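Tralstead Table Support
Ticket 102-53
Product: Griltis activity table, white top
Subject: Play kitchen pieces sliding on tabletop, small black dots in surface
Opened by: Visitación Toledo
Site: Arroyo playroom, Winatdale
Status: Closed
Month: February

Visitación Toledo, 9:40 a.m.
We have had the table for one season. Two problems. First, the plates slide when anything is put on them, mostly the round one. It did not do this when the table was new. Second, there are small black dots in the top. I took them for marker and tried to wipe them off with a damp cloth, then with dish soap. They don't come off. I would like to know if the top is damaged and if it is covered.

Support, 10:15 a.m.
Thank you for writing. Please answer the following so we can narrow it down.
What do you clean the top with, and how often?
Do all the pieces slide or only certain ones?
Do the dots feel raised, flat or sunken when you run a fingernail over them?
Is the table level?

Visitación Toledo, 11:02 a.m.
Spray cleaner, every afternoon. In January we changed brands, the new one says it leaves a shine. I wipe with paper towels and do not rinse.
The round plate slides the most. The colander hardly moves. The small food (strawberry, orange slice) moves when it is bumped, but it always did.
The dots are sunken. My nail catches a little on the edge.
I put a level on it. Front to back is fine. Side to side the bubble is off toward the window.

Support, 11:30 a.m.
The dots are locator holes. They are where the optional divider rail attaches, and the factory leaves them open when the rail is not ordered. The top is not damaged. Please stop scrubbing them, and do not let soap stand in them. We can mail a pack of white plugs at no charge if you want them covered.

For the sliding, please try these in order and write back after each one.
1. Wash the top with warm water and a little dish soap. Rinse with a clean wet cloth two times. Dry with a towel.
2. Wash the bottoms of the plates the same way.
3. Level the table. The feet turn by hand. Turn the low side counterclockwise, a half turn at a time, and check again.
4. Put the plate back in the middle of the table with something on it and push the edge with one finger.

Visitación Toledo, 1:20 p.m.
Step 1 done. The first rinse cloth came up slick, so I did a third rinse. The plate still slides but less.
Step 2 done. There was a film on the bottom of the round plate, and a strip of old tape. I took the tape off. Better again.
Step 3, one foot will not turn. It is the back one nearest the window.

Support, 1:45 p.m.
Lift that corner slightly with a second person so the weight is off it, then turn. If it is still stuck, put one drop of light oil on the thread and wait 40 minutes. Take everything off the table before lifting.

Visitación Toledo, 3:10 p.m.
Needed the oil. It turned after that, one and a half turns. Bubble is centered both ways now.
Step 4, I used the ketchup bottle, laid down flat on the plate. Pushed with one finger. It moves if I push hard. It does not drift by itself. Did the same with the plate empty and it was the same.
The colander I did not test, it was never a problem.
Please send the plugs. I counted three dots in the part we use, but there may be more under the storage bin, so send a full pack.

Support, 3:35 p.m.
Plugs are going out to the Winatdale address. Press them in by thumb, do not use a hammer. If one sits high, pull it and trim the stem.
The cause of the sliding looks like residue from the shine cleaner, with the tilt making it worse. Go back to soap and water, or any cleaner that says it leaves no residue. The ticket can be reopened within 90 days under the same number.

Visitación Toledo, 4:05 p.m.
I have put the old spray in the closet for the windows. You can close this.

Support, 4:20 p.m.
Received and added to the record. Closing.

Attachments (1)
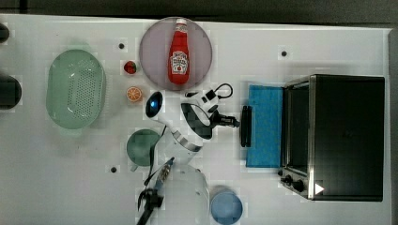 Tabletop from above, with plate, colander and play food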